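I have read five posts this month promising that a bedroom can be sorted in the time it takes to drink a coffee. I don't believe any of them. Afia sent me the last one, so I blame her.

First up was something black and padded, folded into a loop. Strap? Cushion off something? I'd keep it until September, then be ruthless.

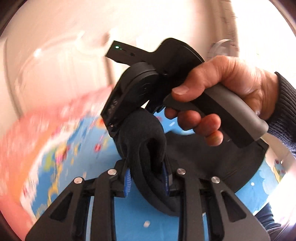 The bed test

The advice says to put everything on the bed so you have to finish before you sleep. Fine – or you move the pile to a chair, like I do. The loud blue sheet does make small stuff easier to lose.
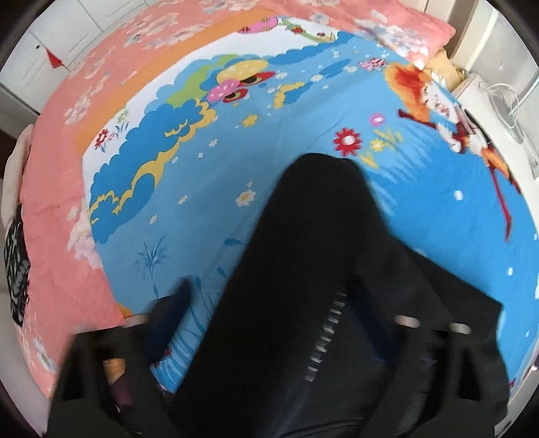

Ladybugs, mushrooms and very little calm.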